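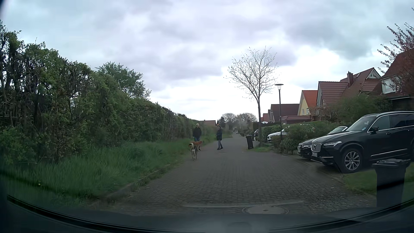
晚饭后出去走一圈

2026年6月22日

上一篇写完阳台上的番茄以后，有好几位读者留言问我，怎么文章里总出现"晚上散步的时候想到"这几个字，是不是每天都要出去走。是的，每天都走，除了下大雨和发烧。这件事我早就想专门写一篇，又总觉得没什么可写的，走路嘛，谁不会呢。可是昨天晚上回来，鞋子还没脱，站在门口跟我先生又说了二十来分钟的话，说的全是路上没说完的，我就想，还是写吧，写到哪里算哪里。大家泡杯茶慢慢看，我这个人一写起来就啰嗦，你们是知道的。

先说说我小时候。我是在一座南方小城的厂区宿舍里长大的，晚饭后散步在那里是一桩正经事，跟吃饭、洗碗、看新闻排在一起，有它自己的时间。夏天六点多，各家的排风扇停下来，楼道里就响起拖鞋声，一家人一家人地往下走。大人摇着蒲扇，小孩跑在前头，出了宿舍大门往左是河堤，往右是电影院，走左边还是走右边，要看当天吃得饱不饱。吃饱了走河堤，河堤长。没吃饱走电影院，那里有卖凉粉和炸土豆的。我自然每天都喊没吃饱。

那时候我觉得散步很没意思。大人走得实在太慢了，走几步就停下来，跟迎面来的另一家人说话，说的又都是"吃了没有""吃了，你们呢""也吃了"。我站在旁边用脚尖抠地上的石子，心里想，都吃了，那就走呀。可是不走，还要再说说天气，说说谁家的老人出院了，说说白菜涨价。等他们说完，天都黑了，凉粉摊子也收了。我母亲后来常拿这个取笑我，说我小时候散步，像一只被人牵着、又老想往前蹿的小狗，绳子绷得直直的。

长大以后在大城市工作，有很多年我是不散步的。不散步，但走很多路，从地铁的这一头走到那一头，从这条线换到那条线，走得飞快，谁走慢了我还要在心里埋怨。晚饭经常是八九点才吃，吃完往沙发上一倒，再也起不来。有一阵子我还办过健身房的卡，在跑步机上走路，对着一面墙，墙上有一台电视，放的是别人做饭的节目。现在想想也怪可怜的，走了那么多路，什么都没看见，光看见人家怎么炖牛肉了。

搬到 Brorura 以后，情况才慢慢变了。刚来的时候是十二月，天黑得极早，下午四点多钟窗外就是一片深蓝，我坐在还没有拆完的纸箱中间，觉得一天还没怎么开始就已经结束了。那段日子我心情不大好，语言不行，朋友也没有，连超市里的面粉都分不清是哪一种，买回来蒸馒头，蒸出来硬得能敲桌子。我先生看我整天闷着，有一天吃完晚饭把外套往我怀里一塞，说走，出去转转。我说外面又黑又冷，有什么好转的。他说就走到拐角，走到拐角就回来。

结果当然没有在拐角就回来。拐过去是一条我白天从没走过的路，两边的房子都亮着灯，窗帘大多没有拉。我不是存心要往里看，可是人走在黑地里，眼睛自然要往亮的地方去。有人在熨衣服，有人趴在桌上写字，有一家的厨房里雾气腾腾，也不知道在煮什么，隔着马路都闻得到一点月桂叶的味道。我突然就很想回家煮一锅汤。那天晚上回来，我真的煮了，萝卜排骨，煮到十点多钟，两个人一人一大碗，喝完浑身暖和，觉得这地方好像也能住下去。

从那以后就天天走了。

我们的路线大致是固定的，这大概是年纪到了的表现。年轻时候喜欢新鲜，走路也要走没走过的，现在反倒觉得熟路好，熟路上不用想着怎么走，脑子就腾出来了，可以想别的，可以说话，也可以什么都不想。出门先往东，过了 226 路公交车的站牌往南拐，那一段路两边都是住家和树篱，车很少，再往下走有一个缓坡，坡底是 Leitão 面包房。面包房离坡底的路口几乎 200 米，晚上早就关门了，但是烤炉好像要为第二天的面团做准备，傍晚过后总有一股淡淡的酵母香，酸酸的，甜甜的。我每次走到那里都要放慢脚步，深深吸几口，我先生就在前面等我，也不催。

到了周末，或者白天特别长的日子，我们会走得远一点，去爬 Clumus。说是爬，也就是一座小山，牌子上写着海拔 270 米，本地人多半把它当成一个大土包。可是我第一次爬的时候喘得厉害，中间歇了好几回，旁边过去一位白头发的老太太，背着手，像逛自家院子一样，还回头冲我笑笑，说了一句什么。当时我没听懂，回家琢磨了半天，后来才明白她说的是"慢慢来，山又不走"。我特别喜欢这句话，有一阵子逢人就讲，讲得我先生耳朵都起茧了。

说到听不懂，这倒是散步给我的一个大好处，我得好好讲讲。我学语言是很笨的，上过课，背过单词，作业也交得很认真，可是一开口就结巴，满脑子都是动词该怎么变。真正让我敢说话的，是路上那几句最没用的话。"晚上好。""今天风大。""又见面了。"就是这些。头几个星期我只敢点头，人家说晚上好，我点头，人家说风大，我也点头，像个拜年的。后来有一天不知道怎么，我先开了口，对一位牵狗的先生说了声晚上好，他很自然地回了一句，走过去了。就这么一件小事，我高兴得走出老远还在拍我先生的胳膊：他听懂了！他听懂了！我先生说，晚上好有什么听不懂的。他这个人有时候真是扫兴。

然后我就想起小时候河堤上那些"吃了没有"。我那时候嫌它没内容，都吃了还问什么。隔了几十年，在这么远的地方，我才体会到那几句话的用处。问的人哪里是要知道你家晚上吃的是什么呢，他是在说，我看见你了，你今天也好好的，那就好。天气也是一样。两个人站在同一阵风里，说一句"风真大"，谁也没有告诉谁什么新消息，可是说完了，心里就是会松快一些。我把这个想法在电话里讲给我母亲听，她在那头笑了半天，说，你才晓得啊，你那时候还在旁边踢石头。

跟狗打招呼又是另一门学问。我们这一带养狗的人多，晚饭后正是出来遛的时候，我认识狗比认识人快得多。有一只腿很短、肚子快要擦着地的，走路一扭一扭，老远看见我们就开始摇尾巴，我心里管它叫"小板凳"。还有一只年纪很大的黑狗，眼睛蒙着一层灰，走得比我外婆晚年还慢，它的主人就陪着它慢，走两步，停一停，它要闻哪一丛草，就让它闻个够。冬天结束以后有一阵子没有看见它，我心里一直惦记，又不敢问，怕问出难过的事来。到了四月，有天傍晚它忽然从拐角那边慢吞吞地出来了，身上剪了毛，看着反倒精神了些。我当时眼眶都热了，站在路边傻笑。狗主人大概觉得我有点奇怪吧！

遇到牵狗的人，停下来说话的时间总要长一点，这也是我慢慢发现的。两个不牵狗的人在路上碰到，说完晚上好就得接着走，再站下去会有些不好意思。有了狗就不一样，狗要互相闻，要绕圈子，绳子缠在一起还得解，人就有了正当的理由站着，站着站着话就多了。好多年前我要是明白这个道理，在大城市里说不定也能多交几个朋友。不过养狗的事我们商量过好几次，目前还是没有养。我先生怕牵挂，我怕掉毛，两个人都怕将来送它走的那一天。所以我就先喜欢着别人家的。

再说说装备。每次写这类文章都有人问我穿什么鞋、用什么软件，我先声明，我在这方面没有什么可以教人的，走的弯路倒是可以讲讲。

刚开始天天走的那几个月，我很有干劲，在手机上装了一个叫 Ditance 的软件，记路线、记时间，还会画出一张弯弯曲曲的图来。新鲜劲头上我每天回家都要看，看完还要截下来发给我妹妹。后来就有点不对劲了，走到半路碰见人说话，我心里会急，想着这一停，今天的曲线就不好看了。有一回面包房门口的栗子树开花，我先生叫我抬头看，我说等一下等一下，走完这一段。等走完了折回来，天已经暗得看不清花了。我站在树底下有点懊恼，觉得自己又变回了那个在地铁通道里赶路的人。那天晚上我就把它卸了。软件本身做得挺好的，我妹妹到现在还在用，用得很开心，她是那种越看数字越来劲的人，我跟她不一样，数字一多我就光顾着数字了。

鞋呢，我现在穿的就是一双很普通的软底鞋，大了半号，冬天可以塞厚袜子。以前迷信贵的，买过一双据说很专业的，鞋底硬邦邦，走石头路像踩着两块砧板，脚后跟磨破了两层皮，最后送给了一位脚比我硬朗的朋友。我的经验是，买鞋要傍晚去买，那时候脚已经走了一天，微微有点胀，试出来的大小才准。这个道理也是我母亲教的，她还教过我，新鞋第一次上脚，不要走远，绕着家附近转两圈就回来，让脚和鞋互相认识认识。

外套我主张宁可多带。我们这里的天气说变就变，出门的时候还有晚霞，走到坡底一阵风过来，脖子后面立刻凉飕飕的。帽子更不要嫌难看。头几年我爱漂亮，怕压坏头发，大冷天光着脑袋出去，回来头疼，一疼疼一宿。现在入了秋就戴毛线帽，是我自己织的，织得不好，左边比右边长出一截，我就把长的那边折上去，反正天黑。我先生那顶也是我织的，他那顶是后织的，手熟了，就好看得多。他很得意，逢人夸他帽子，他都要把它摘下来给人家看里面的针脚。

下雨也能走，这个我以前是不信的。小雨里走路有小雨的好，空气里都是泥土和树叶的味道，路灯底下的雨丝细细密密的，一把大伞两个人撑，不得不靠得近一点。有时候白天刚拌过两句嘴，晚上出门前谁也不理谁，偏偏下雨，家里偏偏只找得到一把伞（另一把总是忘在车里），那就只好挤着。挤着走一段，手臂碰着手臂，再绷着脸也没有意思了，总有一个人会先说，你肩膀淋到了，往里面来一点。气就这么消了一大半。

讲到这里，就要讲讲散步时候说的话。我们两个在家里也天天见面，面对面坐着吃饭，按说有什么话都可以在饭桌上说，可是有些话就是只有走路的时候才说得出口。我琢磨过这个问题。大概是走路的时候两个人都朝前看，不必看着对方的眼睛，话就轻一些，说错了也容易混过去。还有就是，走路有走路的节奏，一句话说完，中间可以空着，空一整条街都没有关系，脚步声会替你们垫着。饭桌上要是空这么久，就要有人起来盛汤了。

我们搬来这里的第二年，我先生的工作出了一些变动，具体就不说了，反正是两个人都睡不好的那种变动。那一阵子他在家里话很少，问他，他就说没事。我也不敢多问。晚上照旧出去走，走了好些天，说的都是别的，谁家的篱笆修剪得齐，谁家门口又停了搬家的车。直到有一天走到 226 路的站牌那儿，他忽然停下来，看着站牌上的时刻表，像是在跟时刻表说话一样，把心里的事情一口气全讲了。我就站在旁边听。中间来了一辆车，司机以为我们要上，开了门等着，我赶紧摆手，司机也摆摆手，门又关上开走了。后来每次经过那个站牌我都觉得很亲切，像是我们家的一件旧家具，只是摆在外面。

我父亲也是这样一个人，有话闷在肚子里的。我高考没考好的那年夏天，他一句也没有说我，天天晚饭后叫我陪他走河堤。走到第三四天，他说，这河里的水，我小时候比现在满。又走了一段，他说，满也好，浅也好，都是要往下流的。我当时正难过，觉得这话没头没脑，连应都没应他一声。他去世以后，我有一次回去，一个人沿着河堤走了一趟，河堤修得很漂亮了，铺了彩色的砖，装了栏杆，水确实比以前浅了。我走到底，又走回来，天黑透了才回家。母亲给我留了饭，用一个盘子扣着，还是热的。

哎呀，写着写着写到这里来了。还是说点轻松的。

四季里面，我最喜欢走的是初夏，也就是现在。白天长得不像话，吃完饭洗好碗出门，太阳还挂在那里，光线是斜的，暖暖的，把人的影子拉得老长。各家院子里的花都开了，我不大会认，回来要翻书，翻了书第二天再去看，往往又忘了。茉莉我是认得的，金银花也认得，还有一种爬在墙上的小白花，香得很浓，走过去好几步了还跟着你。有人傍晚浇园子，水管里的水洒到路上来，浇花的人就连声道歉，我们连声说没关系，凉快呢。有人在院子里吃饭，刀叉碰着盘子叮叮当当的，小孩子在笑，我听着就很高兴，也说不上为什么高兴。

秋天也好。秋天是捡东西的季节，我外套口袋里总是有一两颗栗子，不是能吃的那种，光是喜欢它的颜色，油润润的深红褐色，握在手里滑溜溜的。握几天就暗了，皱了，只好再捡新的。每年收冬衣的时候，从口袋里摸出来一把干瘪的栗子，我先生就说，你这是松鼠过冬。冬天我在上面写过了，冬天走的是别人家的灯。春天呢，春天老是在刮风，头发糊一脸，可是鸟叫得好，特别是快要天黑的时候，有一只总在人家烟囱顶上唱，唱得又花哨又长，我们两个有时候仰着脖子听它唱完才走。

前些日子有位读者写信来，说她也想晚饭后出去走走，可是家里孩子小，先生又常加班，一个人出门总觉得心里不踏实，问我有什么办法。我想了好几天才回信，也把回信里的一点意思抄在这里，说不定别人也用得上。我跟她说，不要把它当成一件要完成的事，先从倒垃圾开始。倒完垃圾不要马上上楼，带着孩子绕着楼走一圈，看看月亮在哪一边，一圈就够了。走了几天，要是觉得一圈不够，再加一点。孩子要蹲下来看蚂蚁，就让他看，你也蹲下来歇歇脚。她后来又来信，说孩子现在一吃完饭就自己去拎垃圾袋，垃圾没有满也要拎。我看了笑出声来。

还有人问，天天走同一条路，不腻吗？我也问过自己。腻的时候是有的，有几天走得心不在焉，回来都想不起路上见过什么。那样的时候我们就倒着走，我是说把路线反过来，从面包房那头先走，最后才经过站牌。一反过来，什么都变得有一点陌生，原来上坡的地方成了下坡，原来在右手边的院子跑到了左手边，有一家的门牌 11 号，我正着走了那么久从来没有注意到，反过来走头一回，才看见门牌旁边的墙上嵌着一块蓝花的瓷砖，画的是一条船。你看，天天从它面前过的。

上个月母亲过来住了三个星期，这是她头一回来。她膝盖不好，我原先担心她走不了，打算每天吃完饭陪她在屋里坐坐。哪知道第一天晚上碗刚放下，她自己就去门口换鞋了，回头看着我们，一副"怎么还不走"的样子。我们就走，走得比平时慢很多，她要看人家的院子，要摸人家伸到墙外头来的叶子，摸完了告诉我这个跟老家的什么什么是一类。语言她一个字也不会，可是路上来了人，她照样打招呼，用家乡话，响亮得很："吃了没有？"人家愣一下，就笑，就用这里的话说晚上好，她再点点头，心满意足地往前走。

三个星期下来，她在这条路上认识的人，感觉比我们还多。她走了以后，有一位太太隔着院门叫住我，比划着问，你母亲呢？我说回家了。她哦了一声，让我等等，转身进屋拿了一小袋种子出来，说是上次你母亲看了很久的那种花，给她寄去吧。我回家查了，种子能不能寄还要看规定，多半是寄不成，所以先种在了我们自己的阳台上，就在番茄旁边。已经冒芽了，两片小叶子对着，嫩得发亮，我拍了照片发给母亲，她回了我一条很长的语音，前半段在说花，后半段在教我怎么疏苗，中间还骂了两句我花盆选得太小。

花盆我这两天就换。今天晚饭吃的是凉面，拌了黄瓜丝和花生碎，蒜放多了，所以待会儿出门见人得离远一点说话。我先生已经在门口咳嗽了，这是他催人的办法。外面天色还亮，风不大，我去找找我的外套。番茄后来怎么样了，下一篇再跟大家讲。

本站使用 Cookie 以改善您的阅读体验，继续浏览即表示您同意。 接受 | 了解更多

联系博主 | 版权所有，转载请注明出处 | 返回顶部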